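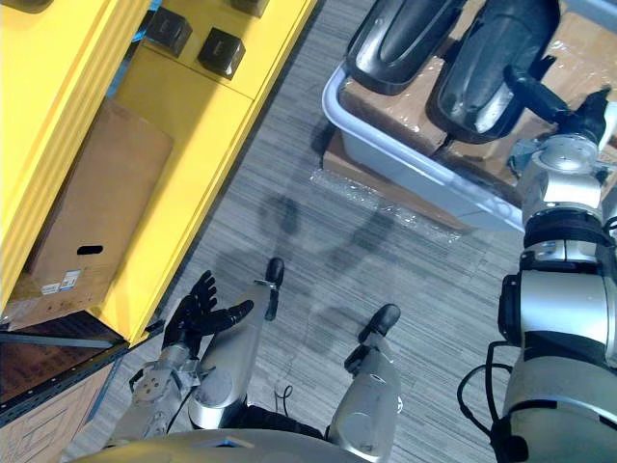

Yellow shelving unit, flat top and lower level, with a cardboard box inside.

Gostmont Shelf and Tote Records

README, version of 20th March

Contents

This folder holds 1171 pictures and 322 written records of goods being moved between shelving and totes at the Gostmont packing room. The records cover cardboard boxes, small black cube-shaped goods and the totes they go into. They were put together for people who plan storage layouts or who need examples of ordinary packing work to label.

The folder is laid out as follows:

pictures/ all pictures, in subfolders by session
records/ one text file per move
lists/ names used for goods, shelves and totes
notes/ spelling changes and known mistakes

Words used in the records

Shelf: any level of the yellow unit, including the flat top.
Tote: an open plastic container that boxes are packed into. Grey unless the record says otherwise.
Box: a closed cardboard carton. Boxes with a hand-hole are listed as "box, handled".
Cube: a black square item kept on the shelving.
Floor: the grey carpet between the shelving and the tote. Anything lying on it is listed as "on floor", even if it is only a card or a slip of paper.

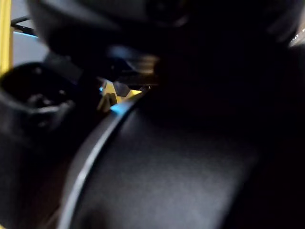
Dalia Tawfik
Records editor, Zavis

I took over the records in January. The first job was to make the names agree. Older files used "bin", "crate" and "tote" for the same container, and all three have been changed to "tote". The original wording is kept in notes/ for anyone who wants to compare.

Each record gives the starting place, the item, the finishing place and a short remark. A typical one reads:

from: shelf, lower level
item: box, handled
to: tote
remark: label faces out

Shipping labels are noted only as present or absent. We did not copy out addresses or barcodes. 126 of the records have no remark at all, and that field should be read as blank, with no meaning attached to it.

A tote is listed as full when the person checking the record judged that another box would not fit.

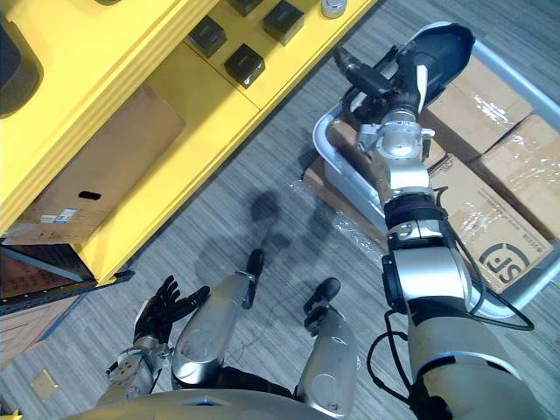 Hatem Ragab checked 50 of the records against the pictures. Most of his corrections were to the finishing place, where a box had been written down as on the shelf when it was already over the tote or in it. The same mistake is likely to turn up in the records he did not reach.

Known gaps

Box sizes are not given.
Loose cards on the carpet were not recorded in the early sessions.

Corrections can be sent to the Zavis records desk. Please give the record name and the line to be changed.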